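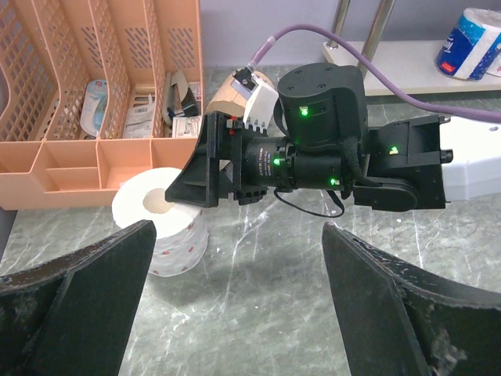 What is the difference between a marble and a limestone?
Both are mostly calcium carbonate. A marble is a limestone that has been heated and squeezed deep in the ground until its grains have grown again as interlocking crystals of calcite, and any shells or bedding in it have usually gone.

GEOLOGY FOR BUILDERS AND SURVEYORS
Handout 4: Marble and stones sold as marble
Course tutor: Úna Costello

Bring this handout to the practical. You will also need a hand lens (x10), a steel nail and your notes from Handout 3 on limestones. The acid is kept by the tutor and stays on the front bench.

1. The word itself

In the trade, "marble" means almost any stone softer than granite that takes a polish. In geology it means a metamorphic carbonate rock and nothing else. You will meet both uses, sometimes in the same specification. When you write a report for this course, use the geological meaning, and put the trade name in quotation marks after it the first time it comes up.

Stones often sold as marble which are not:
Polished limestone. Fossils are often still visible. Many dark "marbles" in church floors belong here.
Serpentinite. Usually green, often with pale veins of calcite. Made largely of serpentine minerals, so the body of the stone does not fizz in acid although the veins may.
Travertine. Laid down by springs. Banded, with holes that are filled before polishing.
Alabaster. Usually gypsum. You can scratch it with a fingernail.

Printed laminates and cast resins with a marble pattern are also common indoors. A pattern alone tells you very little. Look for a broken or sawn edge and see whether the veins carry on through the thickness.

2. How it forms

Start with a limestone. If it is buried deeply, or if hot magma comes up close to it, the small calcite grains recrystallise and become larger. Calcite does not turn into a different mineral when this happens, so a pure limestone gives a pure white marble.

Most limestones are not pure. Clay, sand, iron and carbon are carried along in the rock and end up as the colours:
Grey to black: carbon, from organic matter
Pink, red, brown: iron oxides
Green: serpentine, chlorite or diopside
Yellow: iron hydroxides, such as limonite

If the original rock was dolomite, the result is a dolomitic marble. It fizzes weakly or not at all in cold dilute acid until it is powdered. Students get this wrong every year.

3. Veins

A vein is a crack that has been filled. Water moving through the rock leaves calcite or quartz behind, and the crack heals. Where two veins cross, the one that cuts straight through is the younger. Streaks are a different matter — they are often the old layers of the limestone, stretched and folded while the rock was hot.

For the surveyor the question is whether a vein is sound. Run a nail lightly along it. If the nail catches or powder comes away, mark it on the sketch.

4. Case: the quarry at Clevudholm

The Clevudholm quarry worked a grey marble in a band 39 metres thick, next to a granite. Chiamaka Uzor mapped it and logged 122 metres of core. Close to the granite the calcite crystals can be seen without a lens. Further off they become finer, and at 460 metres from the contact the rock is a plain limestone with crinoids in it. Blocks from the coarse end went to Plamcombe for floors and wore badly, as the large crystals break away along their cleavage. The finer stone was used for the steps at Ploltville and has lasted well.

Copies of the core log are in the course folder under Nwachukwu, the name of the survey.

5. Weathering and care

Rain is slightly acid and dissolves calcite. Outdoors, a polished surface turns dull first, then grainy. Indoors the usual trouble is etching from vinegar, lemon juice and the wrong cleaner. An etch mark is a loss of stone, so it can't be wiped off. It has to be rubbed down and polished again.

Exercise for next time

Write up specimens A to F, no more than 800 words in all. Give hardness, acid reaction, grain size and a name for each. Hand in by 5 pm on the last day of teaching in May.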